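Open House at the Ovel Tile Works, Rando
Home » Trip Reports » Factory Visits

The Ovel works opens its doors to the public every November. I have driven past the building for years on the way to the lake and had never been inside. This year I got in line early. Doors opened at 9 in the morning, and there were already a fair number of people ahead of me, mostly couples planning a kitchen and a few contractors in work boots.

Getting there

Rando is easy to reach from the highway, but the signs for the works are small. Take the exit for Simard Road, go past the feed store and the car wash, and turn left at the water tower. Visitor parking is on gravel behind the main building. The front lot is for trucks, and they will send you back out if you pull in there. I saw it happen to the car in front of me.

Entry is free. You sign a sheet, get a sticker for your shirt and wait for a guide. Closed shoes are required on the factory side. They turned away one person in sandals, who went through the showroom only.

The clay shed

The tour starts at the back, where the raw clay comes in. It is stored in open bays with low concrete walls, a different clay in each bay. The guide passed around a lump from each one. The darker one felt greasy and the lighter one crumbled at the edges. They are blended with sand and ground feldspar, then dried to a powder before pressing. It is a loud part of the building and I missed some of what was said. If you go, stand near the front.

Pressing

I had pictured wet clay being cut into squares. Most of the floor tile here is pressed from powder that is only slightly damp, and it comes out hard enough to pick up if you are careful. The guide let us each hold one. Mine left a chalky print on my palm and lost a corner when I set it down, and I was told to drop it in the scrap bin. Scrap from this stage goes back into the mix. Scrap from after the firing does not, and is crushed and sold for paths.

The kilns

There are 2 kilns, and one was shut down for relining, with its side panels off. This was the best stop on the tour for me. You could see the brick inside and the rollers the tiles travel on. The running kiln is long and fairly dull to look at from outside, just a painted metal box with gauges, but you feel it as soon as you come around the corner. In November that was welcome.

Tiles go in at one end on the rollers and come out at the other. A worker at the exit end taps a tile now and then with a short rod and listens. A good tile rings and a cracked one gives a flat sound. We were each allowed to try it on a pair set out on a bench. I could tell the difference easily, which surprised me a little.

Sorting

After the kiln the tiles are sorted by shade and by size. Tiles from the same batch can differ slightly in both. The boxes are stamped with a shade code and a size code, and the guide spent a long time on this — longer than on anything else. The advice was to check that every box has the same codes before you start laying, and to mix tiles from several boxes as you go. I wish I had heard this before I did our back hall.

The showroom floor

The tour ends in the showroom, and from there you can stay as long as you want. The display boards on the walls are what you would see in any tile store. I was more interested in the floors. Pale floor tile is what most people had come to ask about, and I spent a good part of my time looking down. 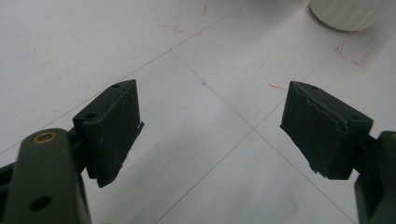
Pale floor tile.

I asked one of the showroom staff about keeping a light floor clean. The answer was to sweep before mopping, use plain warm water most of the time, and stay away from anything waxy. Grit does more harm than mud. For a mudroom or back door they suggested a mat on both sides of the threshold. None of it was new to me, but the staff did not try to sell me a cleaner, and I appreciated that.

Grout came up too. There is a rack of sample sticks you can carry around and hold against a tile. The Ketard line has its own set of grout colors, kept in a drawer under the counter, so ask for it if you don't see it. I took home a light gray and a sand color to try against our cabinets.

The cutting demo

At the far end of the building there was a short demonstration of cutting by hand, with a score-and-snap cutter and then with nippers for going around a pipe. It ran 20 minutes and was repeated through the morning. The score-and-snap part looked easy until people from the crowd tried it. The usual mistake was going over the line a second time. One firm pass is all it wants. The nippers are slow, and you should expect to lose a few tiles while you learn.

Seconds sale

The seconds are sold from pallets under a roof beside the parking lot. Prices are by the box and the boxes are not sorted well. I opened a few before choosing. Most of the flaws were small glaze pits or a bit of uneven color. I bought 2 boxes, enough for the floor of our pantry with some left for cuts. Bring your own cart if you plan to buy more than that, because the gravel is hard going with a heavy load.

Other notes

Coffee and donuts were set out by the sign-in table and were gone by midmorning. Restrooms are in the showroom, with none on the factory side. The tour has one flight of metal stairs, but you can ask to go around by the loading dock. Photos are fine everywhere except the glaze room, which is kept closed and which we only saw through a window.

I was back in the car before lunch. The pantry tile is stacked in the garage until the old linoleum comes up, and I will post again when it is down.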